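Notebook, bench 2, February. Saturday session.

Continuing the drift work on the Noltetti humidity loggers. Present: me, Veerle Verhoeven until lunch, Jae-hoon Seol on and off. Salt solutions were made up the evening before and left sealed overnight in the large jars, so no waiting this time.

Question carried over from last entry: is the offset at the high end a property of the sensor, or does it come from the way we have been sealing the jar lids? Peadar's position is lids. Mine was sensor. Aurélien Rolland wants the answer before he orders more of the Kustness gaskets.

Setup

Three jars: magnesium chloride, sodium chloride, potassium sulfate. Slurry in each, visible solid at the bottom, liquid just covering. Loggers hung from the lid on nylon line, clear of the glass and clear of the slurry. Lid A is the old one with the drilled hole and putty. Lid B is the new one with the Kustness gasket and a cable gland. Same logger swapped between lids, same jar, same shelf. Sampling interval 30 seconds. Buffer holds 1024 readings, so each run has to be pulled before it wraps. Lost the start of a run last time by forgetting this.

Room thermometer taped to the shelf upright at jar height. The one by the door reads the corridor and should be ignored in all earlier entries where I quoted it.

Morning

Lid A, sodium chloride. Settled slowly, slow tail toward the end, never properly flat. Lid B, same jar, same logger: flat well before the buffer was half full. Repeated A. Same slow tail. Veerle pressed extra putty around the cable and the tail got shorter but did not go away.

Lid A, potassium sulfate. Worse, as expected if it leaks, the room being much drier than the jar. Reading sagged each time the ventilation came on. The sag lines up with the fan timer to within one sample. Lid B shows no such sag.

Lid A, magnesium chloride. Small error in the other direction. Also consistent with a leak, the room being wetter than the jar this time.

So Peadar is right about most of it. Noted.
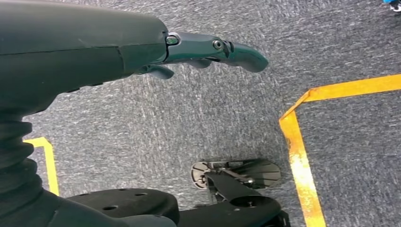 What the lids do not explain is the remaining offset with lid B at the high end. Logger 4 still reads high over potassium sulfate after everything has settled. Logger 7 in the same jar with the same lid does not. Swapped them twice. The offset follows the logger.

Possible causes, in the order I would check them:

Contamination of the sensing element. Logger 4 spent the autumn in the paint store. Solvent exposure is a known way to shift these. Bake and rehumidify, then repeat.

Condensation inside the filter cap. The cap on 4 is an older Catik part with a finer mesh. Swap caps between 4 and 7 before baking anything, as the swap is quick and can be undone.

Temperature error in the logger itself. Relative humidity is computed with its own temperature reading, so a small error there would appear as a humidity offset. Check both against the reference probe in the water bath.

Afternoon

Caps swapped. No change in either logger. Cap ruled out.

Water bath check, both loggers bagged, probe between them. They agree with the reference and with each other well inside the stated tolerance. Temperature ruled out.

That leaves the element. Jae-hoon set up the bake in the small Oei oven. Oven controller overshoots on the first cycle, so the logger goes in only after the second cycle has finished. Wrote this on the tape on the oven door, where the previous note had faded. Housing removed first; the clip is brittle and one tab on 4 is already cracked. Battery out.

While that ran, I went back through the stored files for 4. The offset is absent in the summer calibration and present in the first file after the paint store. Record 1656 is the earliest one I would call bad. Anything from that logger after this record should be flagged in the shared folder and not used for the storage report. Banafsheh Kiani has the report draft and has been told.

To do

Retire lid A. The putty is also marking the glass.
Fit glands to the remaining lids. Aurélien can order the gaskets.
Rerun logger 4 over all three salts after rehumidification. If it still reads high, replace the element; do not correct in software.
Run 7 as control in the same jar at the same time.
Top up the potassium sulfate. The solid is getting low and the slurry has to stay saturated for the full run.
Ask Veerle for the fan timer schedule in writing.
Relabel the shelf thermometer.

Logger 4 out of the oven at the end of the day and moved to the rehumidification box over sodium chloride, lid B, gland tightened by hand. Download cable is in the left drawer.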